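The Grid Table at Brostden: Paper, Tape and a Blue Tray

Gallery updated Monday, August 17, 2026

I love a good work table, and this one has become my favorite spot in the whole Brostden workroom! It started as a plain tabletop and a roll of brown paper, and now it has a proper grid, a tray with a home in the middle, and little white building blocks that go in and out of that tray all day long. People keep asking how we lay it out, so the notes have grown a lot longer than the line or two I promised. Scroll at your own speed, skip the tape section if tape doesn't excite you (it should), and steal anything you like.

The paper

Plain brown paper, pulled tight and fastened underneath. We tried white first, way back in February, and white blocks on white paper was a terrible idea. I spent a full afternoon patting the table with the flat of my hand looking for them. Brown is so much kinder! It's a calm, warm background, it doesn't shine under the ceiling lights, and a pale block sitting on it practically waves at you from across the room.

We buy ours from Droketti, the packing supply store over in Prenevell, on the big rolls. Get the heavier weight if you have the choice. The thin kind ripples as soon as you lean an elbow on it, and then you have ripples for the rest of its life. Pull a long sheet, let it lie flat overnight with books on the corners, and trim it in the morning.

The tape

Blue painter's tape, in both directions, all the way across. I can't say enough good things about painter's tape. It goes down straight, it comes up clean, and if you hate where you put a line you can peel it and have another go before the paper notices. The blue against the brown is also just plain pretty – I'd hang it on a wall.

Our rolls are 60 yards and one roll has lasted through several tables' worth of lines with plenty to spare. I mark the edges with a pencil first, stick down one end of the strip, walk the roll to the other side, and only press it flat once the far end is lined up. Do all the lines in one direction before you start crossing them. I did mine in a happy muddle the first time and ended up with a grid that leaned like an old barn.

Are the squares perfect? No. They're squarish, and I've made my peace with that. What matters is that when you tell somebody "one over and one down" they can find the spot, and they can!

The tray

We went through a few trays before settling on the blue plastic one. The first was a baking sheet, which made a racket every time a block landed in it. The second was a shoebox lid, and I'd rather not talk about the shoebox lid. The blue tray has rounded corners and a raised rim, so blocks stay where they're put, and it wipes clean with a damp rag.

It lives near the center of the table. I used to fuss over lining it up with the tape, and then one morning I just set it down wherever my hand stopped and found I liked it better that way. You can slide it a square over when you want to make things harder, too, and suddenly the whole exercise feels new again.

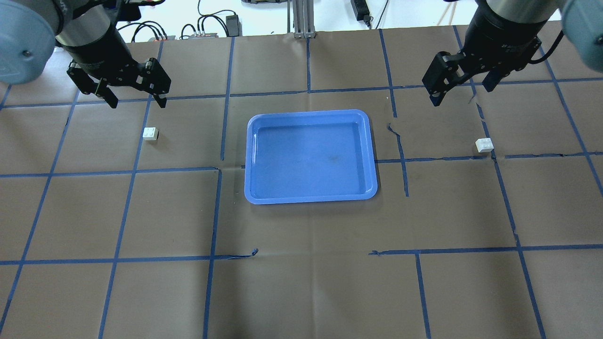 Starting simple is the best advice I have for anybody who wants to set up a table like this. Put out a small handful of blocks, leave lots of open paper between them, and get the feel of picking up and putting down before you pile on the challenges. When I laid out my first table I dumped a whole bag on it, and the grid vanished completely under the heap. All that lovely tape!

The blocks

Studs on top, straight sides, small enough to hide under a coffee cup. These are the same kind of white building blocks you'd find at the bottom of any toy box, and they are wonderful to work with. They sit flat on their bottoms, they roll very little when they land on a side, and they're tough. I've stepped on a few (ow) and every one of them came out of it better than my foot did.

Our stash came in a mixed lot I picked up at the Arruda swap meet. I took the lot home, washed everything in a mesh bag, let it dry on towels, and then pulled out the white ones. There were 555 of them! I counted twice since I was sure I'd gone wrong the first time. Most of them live in jars on the shelf, and only a few ever come out to the table at once. The other colors are waiting for a project of their own. I have my eye on the yellows.

Washing is easy, by the way: lukewarm water, a squirt of dish soap, and plenty of swishing. Hot water is hard on old plastic. Spread them out afterward with the hollow side down so the water can run out, and give them longer to dry than you think they need. I put a batch away too soon once and opened the jar to a very swampy smell.

Into the tray and out again

The basic round could not be simpler. Blocks start out on the paper, each in its own square, and they finish in the tray. Then you tip them out, set them in new squares, and go again. There's something so satisfying about that last one going in – I could do it for an hour and hardly notice!

Once the basic round is comfortable, here are the variations we like:

Corners only. Every block starts in a corner of its square, tucked up against the tape. It's fiddlier than it sounds.

On the line. Blocks start right on top of the tape. My favorite, and the one visitors complain about.

Reverse. Everything starts in the tray and goes out to the squares. Reaching over the rim changes the whole angle, and you'll feel it by the third block.

Sixty seconds. Set a timer for 60 seconds and see where you are when it rings. We keep our scores on a card by the door, and the best so far is 27, set on a rainy afternoon with a great deal of cheering. I'm nowhere close to it and I don't mind a bit!

Looking after the table

Paper gets tired. It picks up pencil marks, coffee rings and the odd shiny patch where tape has been lifted and put back. I patch small tears from underneath with a scrap of the same paper and change the whole sheet when the patches start to meet. Peel the tape slowly and low to the table if you want to save the sheet. If you're replacing everything anyway, grab a corner and rip – go on, it's glorious.

The tray gets its wipe at the end of the day. Dust loves the inside corners, and a dry paintbrush gets it out in seconds.

Before you close up for the night, run your eyes over the floor. White blocks on our pale linoleum bring back every bit of trouble we had with that first sheet of paper. I've found them under the radiator, inside a rain boot and, once, in the cuff of my own pants after I'd driven all the way home to Prenevell.

Coming up

A second table is on the way! Same brown paper, narrower squares, and I'm hunting for another tray with a slightly lower rim. If you've seen one at Droketti, or you have a spare in a cupboard somewhere, drop a note in the box at the Brostden front desk. New pictures will go up as soon as the tape is down.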